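仿真场景布置规范(机器人抓取)

仿真场景布置规范是机械臂桌面操作仿真中,对基座位置、物体摆放、视角设置和场景复位所作的一组约定,目的是使不同批次的运行结果可以相互比较。该类规范多为实验室或企业内部文件,不具强制性。较常被引用的文本是Wollutia规范,由Simão Garcia起草,Paraschiva Dobre修订,现行版本发布日期为18/02/2026。

适用范围

规范适用于固定基座的单臂工作站,末端为两指夹爪,操作对象为可单手拿起的小型刚性物体。移动底盘和双臂协同任务不在其内。

视角

每个任务至少设置全局视角和腕部视角。全局视角应完整覆盖桌面与基座。腕部视角应能看到两个指尖,指尖在画面中的位置在同一批次内保持不变。俯视视角为可选项,用于核对物体的平面位置。
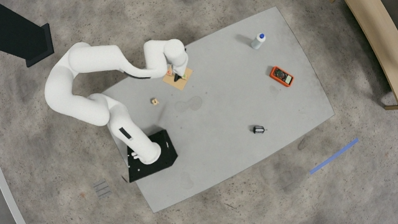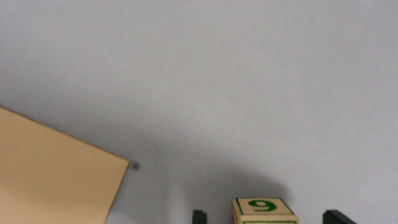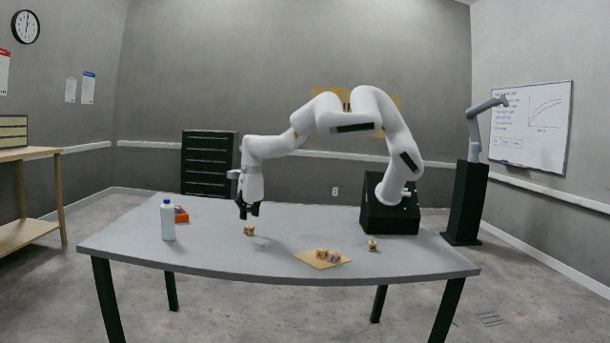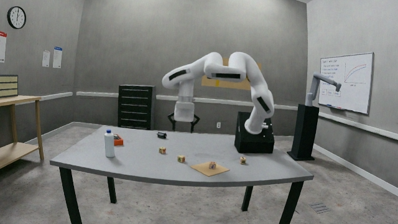

图1至图4 同一仿真工作站的渲染画面。图1为俯视方向;图2为近距离视角,下缘可见两个指尖;图3、图4为房间全景,桌上有字母积木等小物体。

物体摆放

目标物与干扰物应分别登记。带印刷图案的积木须记录朝上的一面,Vanaletti附录另要求记录其相对桌沿的转角,取值不超过90度。平板类物体(如纸板)可作为放置区,允许斜放,但同一批次内角度应固定。瓶类物体的直立与倾倒视为两种初始状态,不得混记。

背景物

墙面、家具及桌外设备属于背景。改动背景须更换场景编号。Plonel场景库收录背景组合63种,均附光照参数。

复位与记录

每次运行前,机械臂回到登记的初始位姿,夹爪张开。物体位置由随机种子生成,种子与运行日志一并保存。物体在复位后若相互穿插,该次运行作废,不得手工挪动后继续。Iturra测试集按此方式保存运行记录273条。

争议

一种意见认为固定视角会使策略依赖特定背景,主张在同一批次内随机化。去年11月的修订讨论未采纳该意见,仅在第8条中增加了可选的随机化等级。

参见:域随机化;手眼标定;抓取位姿估计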